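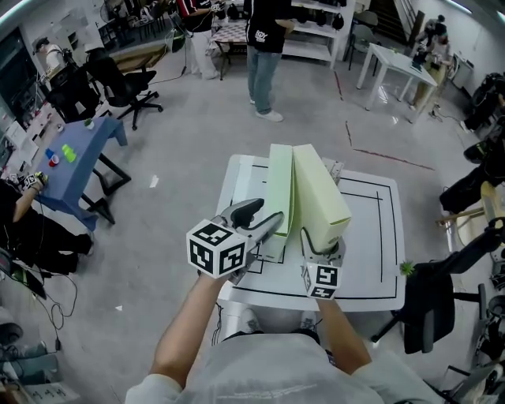
Prandham Furniture – Showroom Floor Safety Walk
Store: Fellik Road
Walked by: Hatem Ezzat
Date: 2020-03-18
Started before opening, finished well after the first customer had asked me where the recliners were.

Mark each line OK, FIX or N/A. Comments go under the line they belong to. Last time somebody put them all on the back page with arrows.

ENTRANCE AND FRONT DOORS

1. Doors open fully and close without help – OK
The left one still sighs. It is a noise and nothing more.

2. Mats flat, edges down – FIX
The inside mat has a curl at the corner nearest the dining sets. I flattened it with my foot and it came back up while I was writing this. New mat, please. Tape has been tried and we all saw how that went.

3. Hours sign current and readable – OK

AISLES

4. Main aisle clear from front door to mattress department – FIX
A Teoh ottoman has moved into the aisle again. It was on the November sheet too. It has casters, and the floor slopes toward the mattresses more than the landlord admits. Lock the casters or sell the ottoman.

5. Side aisles wide enough for a wheelchair – FIX
Fine in bedroom and office. In living room, the new sectional has eaten its aisle. I was told it "looks better at an angle." It does look better at an angle. Move it back.

6. Rugs on display lie flat – OK
The hanging rug rack swings freely and the stop pins are in.

TALL AND TIPPY THINGS

7. Bookcases, dressers and wardrobes anchored to wall or to each other – FIX
All anchored except the Ondo five-drawer, stock number 738. It had its strap, neatly coiled, in the top drawer with the instructions. A strap in a drawer holds up very little. Out of bounds until fitted. I pushed it against the wall and put a chair in front of it, and a customer sat in the chair.

8. Drawers on display units open one at a time, or are locked – OK

9. Bunk beds: ladder fixed, guard rails on, "Please do not climb" card showing – FIX
Ladder and rails good. The card is on the top bunk, where you can read it once you have climbed up.

10. Mirrors and wall art hung on two points – OK
The big round mirror is on one point by design. I pulled on it harder than a customer would and it stayed.

RECLINERS AND POWERED FURNITURE

11. Cords tucked away, no plugs across walkways – FIX
Three lift chairs share one power strip, and that strip is plugged into another strip. Separate outlets for these, today. There is a perfectly good outlet behind the floor lamp that we have all been pretending is decorative.

12. Footrests returned to closed – N/A
They were closed when I started and open when I walked back. I don't know how to mark that.

13. Lift chair weight limit cards attached – OK

LIGHTING

14. Display lamps: right bulbs, shades clear of the bulb – FIX
One table lamp in the Teoh bedroom set has a bulb so strong you could land a plane by it. The shade is browning on one side. Switched off and bulb removed. It is in my desk if anyone misses it.

15. Exit signs lit – OK

16. Emergency lights tested – OK
Held the test button for the full time. My arm would like this noted.

EXITS AND FIRE

17. Rear exit clear inside and out – FIX
Inside is clear. Outside, ten flattened mattress cartons were leaning on the door, which made opening it a bit of a workout. Cartons go in the baler.

18. Extinguishers in place, pin in, gauge in the green – OK
The one by the clearance section had a price tag on it. Tag removed. We are not selling it, even at that price.

WAREHOUSE DOOR AND PICKUP

19. Hand trucks: tires, straps, handles – FIX
The blue one has a soft tire. Pull it until it's fixed. Writing "soft" on it in marker is not a repair.

20. Nothing stacked above the yellow line – OK

21. Customer pickup bay swept, no loose banding or staples – FIX
Swept, yes. Swept into the corner, where it remains.

22. Dock plate sits level – OK

SIGN-OFF

Urgent before tomorrow's opening: 7, 11, 17.
By the end of the week: everything else marked FIX, including the ottoman.

Write the fix next to the item number and put your initials by it. "Done" with no initials counts as not done – I have met all of you.

H. Ezzat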